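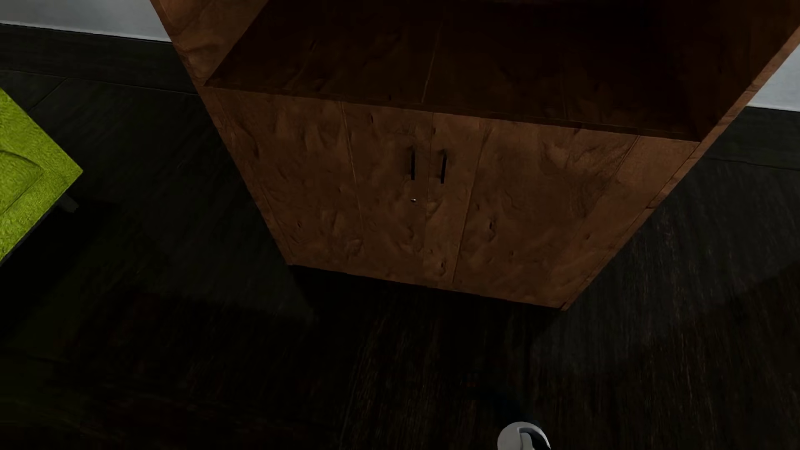 What does a buyer receive when a simulation kit for household robots is licensed?
A buyer receives a set of virtual rooms and furniture, a model of one or more robots, software that runs the two together, and a license stating how they may be used. Support, updates and storage for results are usually priced separately.

Chapter 16
Reviewing a Simulation Kit: The Handel Household Package

16.1 Purpose of the Chapter

Earlier chapters treated the purchase of physical equipment: arms, mobile bases, sensors and the safety fittings that go with them. A growing share of an automation budget is now spent on things that never arrive in a crate. A simulation kit is delivered as files and an account. It cannot be weighed or measured on the loading dock, and many of the acceptance procedures described in Chapter 5 do not apply to it without change.

This chapter takes one such kit through a complete review. The kit is Handel, a household package offered by Trusow for teams that train and test robots in furnished rooms. The review was carried out under the purchasing rules of the Brasus teaching laboratory, and the terms discussed are those in the offer of 23 July 2026. Students should expect the terms of any current offer to differ. The method of review changes more slowly than the product, and it is the method that the exercises at the end of the chapter will test.

The reader is assumed to know what a joint limit is, to have read a software license at least once, and to be able to follow a simple cost table. No programming is required before Section 16.6.

16.2 The Work the Kit Is Meant to Support

Handel is sold for a narrow class of tasks. The robot is placed in a room, approaches a piece of furniture, and does something to it: opens a door, closes a drawer, sets an object on a shelf, or takes one off. The opening illustration of this chapter comes from work of this class. The robot is close to a large cabinet with an open compartment above two closed doors, and the view is directed steeply down at them. Each door carries a slim black bar handle near its top, and the two handles stand on either side of the gap where the doors meet.

A person would open either door without thinking. For a robot the same act divides into several decisions. The handle must be found against the wood behind it. A grasp must be chosen that suits a vertical bar. The base must be placed so that the door has room to swing, and the arm must then follow the arc of the door and not a straight line. A fault in any of these shows up as a failed attempt, and a failed attempt on real furniture costs time, hinges and sometimes an arm.

The surroundings also matter. In the same view a corner of a bright green seat stands to the left of the cabinet. A planner that considers only the cabinet may choose a position or a swing that brings the robot too near such an item. A kit that supplies furniture as separate models on a blank floor will not exercise this part of the problem. A kit that supplies furnished rooms may do so, depending on how the rooms were laid out and whether the seating has been given solid shapes as well as visible ones.

16.3 Contents of the Offer

The Handel offer lists four components. The first is the object library, which holds 2934 models. The second is the room library, with 146 rooms built from those models. The third is the runtime, which advances the simulation and produces camera views. The fourth is a reporting service, hosted by Trusow, which stores the record of each trial and prepares tables of results.

The number of models is the figure most often repeated in sales literature, and the reviewer should treat it with care. A model may be a decorative object with no moving parts, or it may be a cabinet whose doors turn on hinges. For a team whose work is opening doors, only the second kind has much value. The offer from Trusow gives the total and does not divide it. The Brasus reviewers therefore asked for a list of all models with at least one moving joint, and made the supply of that list a condition of going further. A request of this kind is ordinary and should be put in writing.

The room count deserves a similar inquiry. Rooms that share a floor plan and differ only in the color of the walls offer less variety than the count suggests. The reviewer should open a sample of rooms chosen by the buyer, never a sample chosen by the seller, and record the plan, the furniture and the lighting in each.

16.4 Appearance and Behavior

Two questions are easily confused in a review of this kind. One is whether a room looks right. The other is whether it acts right. A well-rendered cabinet has a strong effect on visitors and on funding bodies, and it is natural to assume that the same care has been given to the hinges. The assumption should be checked.

Appearance has practical value where the robot relies on its cameras. Surfaces that are all one flat color make handles too easy to find, and a system trained on them may do poorly in a real home. The cabinet at the head of this chapter has a reddish-brown finish with an uneven, mottled grain, small knots and narrow seams. Its open compartment is far darker than its doors, and a black shadow lies on the floor along its lower edge. Variation of this sort gives a vision system something to contend with. The reviewer should ask whether the grain, the shadows and the direction of the light can be changed from one trial to the next, and whether such changes can be recorded so that a trial may be repeated exactly.

Small details call for attention as well. Directly beneath the left handle of the cabinet is a tiny, round, metallic detail that might be read as a lock or as a stud. If a model includes a lock, the documentation should state whether the lock works, what its starting condition is, and whether the robot can act on it. If the detail is ornament, the documentation should state that too. In the Handel documentation the reviewers found that ornament and working parts were named in the same list — a defect they reported to Trusow under the heading of labeling.

Behavior is examined by measurement. The reviewer applies a known force to each moving part and records the motion. Doors should resist slightly at the start, move smoothly, and stop at their limits without passing through the side panels. Handles should bear a grasp from more than one direction. The robot's own body must be solid to the furniture. It should also appear in the camera views wherever a real camera would see it, and in the opening illustration a rounded, light gray-white piece of the robot enters at the lower edge. A kit that hides the robot from its own camera produces views that the physical machine will never have.

16.5 License, Service and Cost

The offer sets a yearly fee for each laboratory, with a separate fee for the reporting service. Three clauses drew comment in the Brasus review, and comparable clauses appear in most offers of this type.

The first concerns trained systems. The license permits a buyer to train a controller in the Handel rooms and to keep using it after the license ends. Some licenses do not, and a buyer who overlooks the point may find that a year of work cannot be carried forward.

The second concerns images. Views produced by the runtime may be published in teaching materials and research reports. They may not be gathered into a collection and sold.

The third concerns the reporting service. Trial records are held on servers operated by Trusow and are deleted when the subscription lapses. The reviewers asked for a right to export the records in an open format, and Trusow agreed to add the right to the August revision of the terms. Until a revised text has been received, a promise of this kind should be entered in the review file as pending.

Cost must be compared on an equal footing. The reviewers set the Handel package beside a smaller kit from Gu, which has a lower fee and no hosted service. The Gu kit leaves storage, backup and the preparation of tables to the buyer. Once staff hours for these tasks were added, the difference between the two offers became small — too small to decide the purchase alone. The decision rested on the supply of jointed furniture and on the export clause.

16.6 Plan of the Remaining Sections

The sections that follow present the review in working order. Section 16.7 sets out the acceptance test, in which a single cabinet door is opened and closed from five starting positions of the robot base. Section 16.8 repeats the test with seating placed within reach of the arm. Section 16.9 explains how the results are scored, and how a failure of the kit is told apart from a failure of the controller under test. The review form used at Brasus is reprinted at the end of the chapter, with space for the student's own entries.

Students who have access to a simulation kit should have it installed before beginning Section 16.7. Those who do not may work from the printed trial records, which are complete enough for every exercise except the last.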